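Bin picking cell faulting on rim grabs, gripper won't release
Forum: Cells, Grippers & Tooling

palacios_cell2
Posted October 27, 2025
Need ideas. KUKA arm over a gray bin, mixed junk in it, two finger gripper. Goes in for a pick, fingers close, then it loses the close confirm and the whole thing stops with the tool still down in the bin. 395 cycles clean before the first one. Then 2 more the same shift. Controller log says gripper timeout, nothing else. Swapped the sensor cable already, no change.

oritz_m
What's it grabbing when it dies? Same item or random? Post a pic

palacios_cell2
Bowl mostly. Hairbrush once.
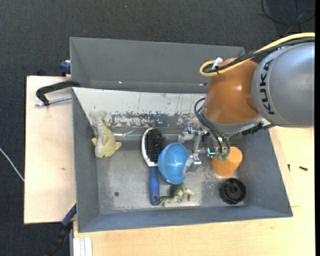
Finger pad over the rim of the blue bowl, orange cup on the other side of the tool.

oritz_m
ok so pad is over the rim and the bowl is tilted. Your fingers are closing on a slope. Never gets to the width it expects, times out. I'd bet on grasp planning, not hardware.

allbytech
Disagree. Look at the hoses coming down to those teal fittings, and the cup is right up next to them. Bump a fitting sideways a few hundred times and you get a slow leak. Slow leak = slow close = timeout. Had the same fault on a cell at Allby in January, chased software for 2 weeks. Was a fitting.

oritz_m
then why mostly the bowl

allbytech
Cause the bowl needs the long stroke. Leak shows up there first. Get a gauge on it before you touch any code

palacios_cell2
Gauge is on order from Cerville, may be a few days. Can I just raise the timeout til then?

allbytech
NO. If its really losing air you just hid it, and next thing it drops parts on the way out.

grey_hex
Different topic but how are you clearing it when it stops in there? Please tell me nobody is reaching in and pulling the bowl loose

palacios_cell2
Drives off, then by hand. Usually.

grey_hex
"Usually" is how people get hurt. Lock it out AND dump the air, drives off doesnt do anything for trapped pressure in the gripper. Fingers can still move.

oritz_m
+1 to that. Still say its the grasp angle tho

palacios_cell2
Fair. Putting a lockout tag on the cell now. Soap water on the fittings tonight, will teach a steeper approach for the bowl after, one change at a time. Will post waht I find.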